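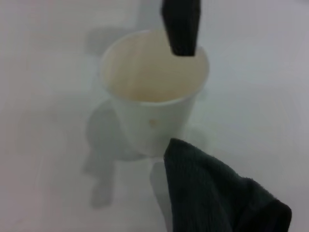 Week 9 handout: Disposables and the small table kit
Course leader: Norbert Bozsik, Room 22

Read this before Sunday's session. It covers cups, spoons and the bag they travel in, and it is less cheerful than the brochures.

1. Paper cups

A plain white paper cup looks clean, and people take that as proof that it is. Check the outside wall as well as the inside. One small yellowish spot may be nothing, but a guest will see it before you do. "Compostable" on a sleeve tells you little until you know who is collecting the waste. In Harnau we asked, and got three answers.

This site uses cookies to improve your visit. Accept all | Manage settings

2. Plastic cups and spoons

The usual claim is that plastic gets used again and so beats paper. Maybe. It depends on whether anyone really washes it. In the Fletholm trial we put out 60 plastic cups in February and 22 came back fit to use. I would not build a policy on that, in either direction.

Color is another weak argument. A bright orange spoon is easy to find on a white table, fine. A frosted cup with an orange tint near the rim is harder to judge, as you can't tell at a glance if it is stained or still has something in it.

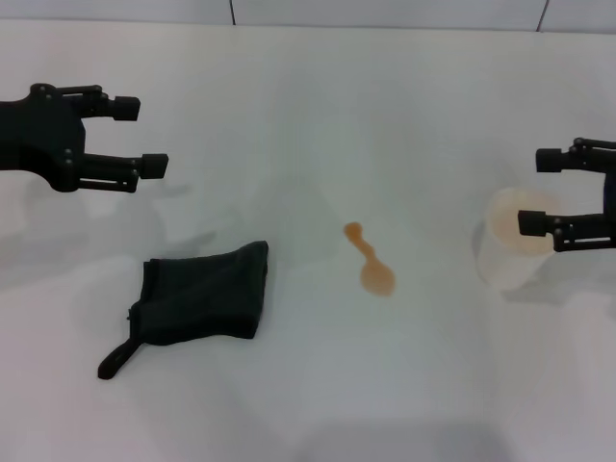
So pick it up and look. If you are still unsure, wash it and look again.

3. The pouch

Dark fabric hides dirt, and I suspect that is why people like it. Turn the pouch inside out before you trust it with spoons. The Plutinness catalog calls theirs "self-freshening" (item 511). I have found no explanation of how.

For next time: bring one cup you would throw out and one you would keep, and be ready to defend both. Cáceres group, please bring your washing notes too.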